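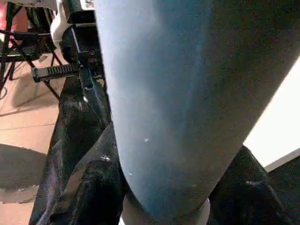
Solar fence energizer clicks all night but the heifers walk through anyway

Posted by Cukholm in Fencing & Livestock

I have a solar energizer on the back pasture, a Tronico, bought used at a farm sale in October. It ticks like a clock, and the little light blinks green, so by every sign on the box it is doing its job. The heifers disagree. They lean on the wire to reach the neighbor's clover, and last week two of them were standing in it when I came out with my coffee.

Single strand of poly wire, step-in plastic posts, maybe a half mile all told with the jog around the pond. One ground rod. I mowed under it in spring and have been meaning to do it again. I bought a tester and at the box it reads a bit over 1000 volts, and at the far corner it doesn't bother reading anything. The man at the farm store says I need a bigger energizer, and by coincidence he has one.

Before I spend the money, is there something I should check first? I'd also like to know if it is normal for a cow to look smug.

3 replies

Sandamali Kumarasinghe

Don't buy the bigger box yet. Do this in order, it takes one morning.

Switch the energizer off, unhook the fence and the ground lead, then switch it back on with nothing attached and put your tester across the two terminals. If it reads healthy (the manual will tell you what healthy is for that model), the box is fine and your trouble is outside it. If it's still down near where you are now, suspect the battery. Solar units that come out of farm sales have often spent years on a shelf going flat, and a tired battery will run the light and the tick long after it has quit running the fence.

Next is the ground. One rod is not enough for a half mile. I'd put in two more, galvanized, as deep as you can drive them, spaced well apart and joined with one continuous piece of insulated cable and proper clamps. You can test what you have: turn off the fence, lay a few steel bars or old T-posts against the wire at least 100 yards out, turn it back on, and measure between your last ground rod and a separate spike pushed in the soil as far off as the tester lead reaches. More than a few hundred volts on that rod means the ground system is short.

Then go mow. Wet grass touching poly wire for a half mile is a very long, very thin leak. And check every knot. Poly wire is mostly plastic with a few hairs of metal in it, and a knot can hold a cow's weight while connecting nothing to nothing. Use the little metal joiners.

My guess from your numbers is grass and ground together. The dead reading at the corner makes me think there is also a bad splice somewhere near the pond, where you turned.

Yes, it's normal. They have met a dead fence now and will keep checking it, so once it's hot, leave it on day and night.

Gunawardena

Same thing happened to me and it was the battery. Replaced it and it was fine. Also make sure the panel points south, mine faced the barn for a whole winter.

Brustik

I'd get the bigger one. Whatever size they say on the box, cut it in half, those mile ratings are for a fence with no weeds on it in a county with no weather.

That said I did buy the bigger one and my steers still got out, through the gate, which I had left open.

Comment from Cukholm

Update for the record. With everything unhooked the box read just fine, so the store man will have to wait for his new truck. Walked the line with a radio held up against it (my neighbor's idea, you listen for the crackle) and found the wire lying flat across a steel post down by the pond. Also found three knots, all mine. Cut them out and put joiners in, mowed, and drove one more rod until it hit something it didn't care for at 2 feet, so that one is getting moved.

Corner now reads 15 hundred, which is up from nothing. Sandamali, I take it that's still low?

Comment from Sandamali Kumarasinghe

Still low. You want at least double that for cattle. Get the other rods in and measure again before you trust it with the clover.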